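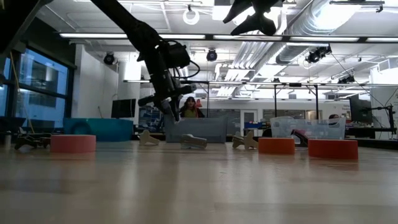

Nach Angabe von Vanderleia Evangelista meldete die Steuerung „Greifer offen“, die Finger hielten das Kreuzteil aber weiter fest, und beim Hochfahren sei der Arm mit einem Ruck stehen geblieben. Ihre Störmeldung vom 22. Mai 2020 war der Anlass, diesen Abschnitt neu zu fassen. Er ersetzt den bisherigen Abschnitt „Greifer öffnet nicht“ vollständig. Ausdrucke der alten Fassung bitte aus den Ordnern nehmen.

## 5 Störung „Greiferstellung unplausibel“ (Meldung G27)

### 5.1 Geltungsbereich

Der Abschnitt gilt für die Sortierzelle Gresard mit hängend montierten Armen und Zweifingergreifern, Steuerung Rellon. Er behandelt den Betrieb mit den Übungsteilen: rotorange Zylinder und beige Kreuzteile, die vom Tisch in die Behälter an der Rückseite abgelegt werden.

Für Zellen mit Sauggreifern gilt die Anleitung von De Luca, dort Kapitel „Vakuumverlust“.

### 5.2 Was bei der Störung geschieht

Die Steuerung vergleicht laufend die Sollstellung der Finger mit dem Wert des Stellungsgebers. Weichen beide länger als 2 Sekunden voneinander ab, wird die Bewegung angehalten und G27 angezeigt. Die Antriebe bleiben dabei **unter Spannung**.

Im gemeldeten Fall kam die Anzeige zu spät. Eine Kabelschlaufe am Handgelenk hatte sich beim Drehen der letzten Achse zugezogen und den Stecker des Stellungsgebers halb aus der Buchse gehoben. Der Geber lieferte den zuletzt gültigen Wert weiter, also „offen“. Erst die Kraftüberwachung des Arms hat den Hub abgebrochen. Das Kreuzteil fiel beim Abschalten auf den Tisch, verletzt wurde niemand.

Ermanno Monti hat den Ablauf in der Werkstatt Brerwood nachgestellt. Der Fehler trat nur auf, wenn die Schlaufe zu eng gebunden war und das Handgelenk in derselben Richtung mehrmals hintereinander drehte. Bei Zylindern kommt das kaum vor, weil die Greifrichtung dort fast frei wählbar ist. Kreuzteile liegen dagegen oft schräg, und die Bahnplanung dreht dann weit nach.

> **VORSICHT – Quetschgefahr**
> Die Anzeige „Greifer offen“ ist kein Nachweis dafür, dass die Finger geöffnet und kraftlos sind. Vor jedem Griff zwischen die Finger die Zelle nach 5.3 stillsetzen.

> **VORSICHT – herabfallende Teile**
> Beim Abschalten kann der Greifer das gehaltene Teil freigeben. Hände und Unterarme aus dem Bereich unter dem Greifer nehmen, bevor abgeschaltet wird.

### 5.3 Zelle stillsetzen

1. Alle Personen am Tisch laut ansprechen, auch die auf der Behälterseite. Erst weitermachen, wenn alle geantwortet haben.
2. Am Bedienpult **Halt** drücken. Beide Arme müssen stehen, auch wenn die Meldung nur einen Arm nennt.
3. Not-Halt am Tisch drücken.
4. Hauptschalter auf 0 drehen und mit dem eigenen Schloss sichern.
5. 20 Sekunden warten. So lange brauchen die Zwischenkreise zum Entladen.
6. Am Handgelenk des betroffenen Arms prüfen, ob die Haltebremse greift: mit der flachen Hand leicht nach unten drücken. Der Arm darf nicht nachgeben.

**Hinweis:** Gibt der Arm nach, nicht weiterarbeiten. Den Arm mit der Stütze aus dem Zubehör abfangen und Tullio Tedesco verständigen. Eine nachgebende Bremse wird nicht vor Ort repariert.

### 5.4 Gehaltenes Teil lösen

1. Ein weiches Tuch oder eine Schaumstoffplatte unter den Greifer legen.
2. Die Entriegelung auf der Rückseite des Greifergehäuses mit dem beiliegenden Stiftschlüssel gegen den Uhrzeigersinn drehen, bis sich die Finger von Hand verschieben lassen.
3. Das Teil mit der anderen Hand stützen und die Finger am äußeren Ende auseinanderschieben. Nicht am Teil ziehen.
4. Kreuzteile auf Druckstellen an den Armen ansehen. Teile mit Rissen aussortieren.
5. Entriegelung zurückdrehen, bis sie spürbar einrastet.

Lassen sich die Finger trotz Entriegelung nicht bewegen, sitzt die Spindel fest. In diesem Fall den Greifer geschlossen abnehmen und mitsamt dem Teil einschicken. Keinen Schraubendreher als Hebel benutzen. Die Fingeraufnahmen verziehen sich schon bei geringer Kraft, und man sieht es ihnen nicht an.

### 5.5 Kabel und Stecker prüfen

1. Alle Kabelbinder zwischen Handgelenk und Greifer sichten. Schwarze Binder auf schwarzem Kabel sind schlecht zu erkennen, deshalb eine Handlampe verwenden.
2. Den Stecker des Stellungsgebers abziehen und die Kontakte ansehen. Ein verbogener Kontakt wird nicht gerichtet, der Stecker wird ersetzt.
3. Den Kabelmantel über die ganze Länge der Schlaufe abtasten. Auf Kerben und flachgedrückte Stellen achten.
4. Stecker wieder aufsetzen und den Überwurf handfest anziehen.
5. Die Schlaufe neu legen. Zwischen Kabel und Gehäuse muss an der engsten Stelle ein Abstand von 5 cm bleiben.
6. Kabel nur am festen Teil des Unterarms und am Greiferflansch binden. Dazwischen bleibt es frei.

**Hinweis:** Eine größere Schlaufe hilft nur bedingt. Sie zieht sich zwar nicht mehr zu, kann aber an einem Behälterrand oder am zweiten Arm hängen bleiben. Nach dem Neulegen deshalb immer den Probelauf nach 5.6 machen, auch bei Zeitdruck.

Geber- und Motorkabel nicht im selben Binder führen. Das wurde an mehreren Zellen so vorgefunden und stammt vermutlich noch aus der Erstmontage. Italo Valentini sammelt dazu Rückmeldungen. Wer es bei sich findet, schickt ihm die Zellennummer und trennt die Kabel bei der Gelegenheit.

### 5.6 Wiederinbetriebnahme

1. Tisch unter dem betroffenen Arm räumen. Die Behälter bleiben an ihrem Platz, sonst sagt der Probelauf über die Kabelführung nichts aus.
2. Prüfen, ob Werkzeug, Tuch und Stiftschlüssel vom Tisch genommen sind.
3. Eigenes Schloss entfernen, Hauptschalter auf I, Not-Halt entriegeln.
4. Meldung G27 quittieren. Erscheint sie sofort wieder, zurück zu 5.5, Schritt 2.
5. Im Einrichtbetrieb den Greifer einmal ganz öffnen und einmal ganz schließen. Dabei auf die Finger sehen und den Wert auf der Anzeige von einer zweiten Person vorlesen lassen.
6. Das Handgelenk langsam bis an beide Endlagen drehen. Die Schlaufe darf an keiner Stelle straff werden.
7. Ein Kreuzteil schräg auf den Tisch legen und vom betroffenen Arm in den vorgesehenen Behälter ablegen lassen. Mit umgekehrter Schräglage wiederholen.
8. Erst danach auf Automatik umschalten.

Während der Schritte 5 bis 7 bleibt eine Person am Not-Halt und macht nichts anderes. Der zweite Arm bleibt gesperrt.

### 5.7 Überwachung einstellen

Mit dem Softwarestand vom Oktober gibt es den Parameter **Geberalter**. Er prüft, ob der Stellungsgeber tatsächlich neue Werte schickt, und löst G27 auch dann aus, wenn der alte Wert zur Sollstellung passt. Im Auslieferungszustand ist er ausgeschaltet.

1. Im Menü **Greifer > Überwachung** den Parameter **Geberalter** auf „Ein“ stellen.
2. Für jeden Arm einzeln bestätigen.
3. Einstellung sichern und Steuerung neu starten.
4. Zur Kontrolle im Einrichtbetrieb bei stehendem Arm den Geberstecker abziehen. G27 muss erscheinen. Danach die Zelle nach 5.3 stillsetzen, den Stecker aufsetzen und nach 5.6 wieder anfahren.

Viola Marino hat darauf hingewiesen, dass nach einem Tausch der Steuerung die Grundwerte geladen werden und der Parameter wieder auf „Aus“ steht. Nach jedem Tausch also neu einstellen und die Kontrolle wiederholen.

### 5.8 Eintrag im Zellenbuch

Jede Meldung G27 wird eingetragen, auch wenn sie sich beim ersten Quittieren löschen lässt. Einzutragen sind:

- betroffener Arm und Greifernummer
- Teil im Greifer (Zylinder, Kreuzteil, keines)
- angezeigte und tatsächliche Fingerstellung
- Zustand von Schlaufe und Stecker vor dem Eingriff
- Name der Person, die wieder freigegeben hat

Kommt die Meldung am selben Arm erneut und ist an Kabel und Stecker nichts zu finden, den Greifer tauschen. Bei Greifern mit über 27 Monaten Laufzeit gleich den Stellungsgeber mitbestellen. Die Bestellnummer steht auf dem Typenschild unter dem Flansch und ist nur bei abgenommenem Greifer lesbar.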